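Olingate G2 two-finger gripper
Home > Grippers > Light duty > Olingate G2

Part no. 1211-B
Price: 593.00 excl. VAT
Stock: available from the Dristberg warehouse

The G2 is a light-duty gripper for bench arms. It is sold mainly to people testing household jobs - clearing a table, sorting a drawer, putting things away. The black fingers are slim at the tip and close flat against each other. A small camera at the wrist looks down between them.

Can it do the chores yet?

Some of them, with limits. Picking up one light, rigid object from a clear table is routine for most arms we supply. Shiny metal dishes are harder, as reflections can mislead the camera. Wet plates, cutlery in a heap and anything made of cloth still need a person. We do not sell the G2 as a replacement for kitchen staff or home help, and please don't buy it as one.

On the bench: closed fingers, then a turquoise plastic toy between them beside a metal plate and inside a metal bowl

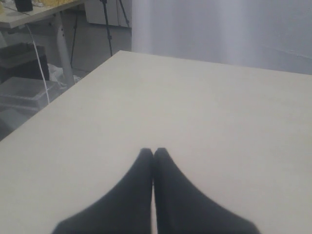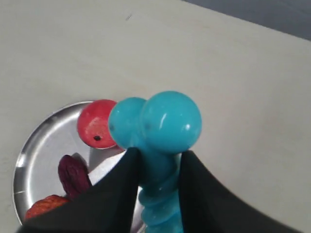
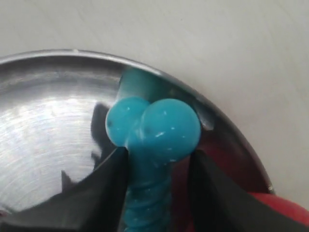
What is in the box

Gripper body with one pair of black fingers
Wrist camera bracket
Cable, screws and hex key
Printed setup sheet

Spare fingers are sold in pairs. Packs of 100 pairs are made to order and ship in November.

Fitting

Fits the Petersen bench arm directly. The Gudura arm needs the adaptor ring, sold separately. Check that the fingers meet along their full inner edge before the first run, and check again after 2,000 cycles. Worn fingers should be changed as a pair.

Not suitable for

Hot pans, knives, glassware or food that will be eaten. Keep hands clear while the arm is powered.

Questions before ordering

Anitha Kulkarni deals with fitting and adaptors. For shop-floor use, ask for Kerstin Görtz and tell her the weight and shape of the part - she will let you know if a larger gripper is the better choice.

Page updated July 26, 2022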